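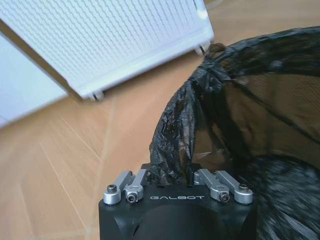

Zwischenbericht an die Förderstelle
Vorhaben: Raumluft und Heizverhalten in vermieteten Bestandswohnungen
Berichtszeitraum: April bis September
Projektleitung: Tobias Sorensen
Messtechnik und Datenhaltung: Deividas Paju

1. Stand der Arbeiten

Die Arbeitspakete 1 und 2 sind abgeschlossen. Im Wohnungsbestand des Projektpartners Lastley wurden 212 Wohnungen mit Sensoren für Kohlendioxid, relative Feuchte und Lufttemperatur ausgestattet. Die Auswahl erfolgte nach Baualter, Geschosslage und Fensterausrichtung. Die Einwilligungen der Mietparteien liegen vollständig vor und werden getrennt von den Messdaten aufbewahrt.

Die Übertragung der Messwerte läuft seit Juni über die Plattform Ollow. Ausfälle traten vor allem in Erdgeschosswohnungen mit massiven Innenwänden auf. Dort wurden die Funkmodule in den Flur versetzt - seither ist die Datenreihe lückenlos. Zwei Sensoren der Firma Kütt zeigten eine Drift der Feuchtewerte und wurden getauscht. Die betroffenen Zeiträume sind im Datensatz markiert und gehen nicht in die Auswertung ein.
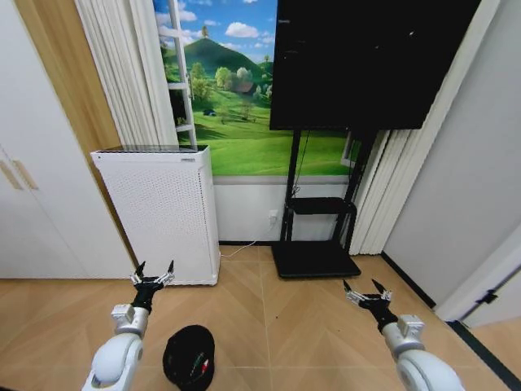
2. Vorläufige Ergebnisse

Als Bewertungsgrenze für die nächtliche Kohlendioxidkonzentration in Schlafräumen wurden 1.000 ppm angesetzt. Der Wert wird bei geschlossener Zimmertür regelmäßig überschritten, auch in den Sommermonaten. Kurzes Querlüften am Morgen senkt die Konzentration in den meisten Wohnungen unter 800 ppm. Dauerhaft gekippte Fenster führen zu einem ähnlichen Mittelwert, lassen in der Übergangszeit jedoch einen höheren Heizwärmebedarf erwarten. Belastbare Aussagen hierzu sind erst nach der Heizperiode möglich.

Luftreiniger werden in der Befragung als Gerätebestand erfasst. Auf die Kohlendioxidkonzentration haben Umluftgeräte mit Partikelfilter keinen Einfluss, weshalb sie im Modell nur über den Stromverbrauch berücksichtigt werden. Gleiches gilt für Tischventilatoren.

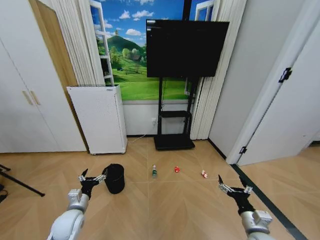
Die Feuchtewerte liegen überwiegend im unkritischen Bereich. Auffällig sind innenliegende Bäder ohne mechanische Abluft, in denen die Feuchte nach dem Duschen nur langsam abklingt. Für diese Gruppe wird eine gesonderte Auswertung vorbereitet.

3. Abweichungen und weiteres Vorgehen

Die Lieferung der Heizkostenverteiler durch Skania hat sich verzögert. Arbeitspaket 3 beginnt deshalb im Oktober statt im September. Mehrkosten entstehen nicht - die Personalmittel werden kostenneutral verschoben. Der Entwurf des Fragebogens für die Heizperiode liegt diesem Bericht als Anlage 2 bei.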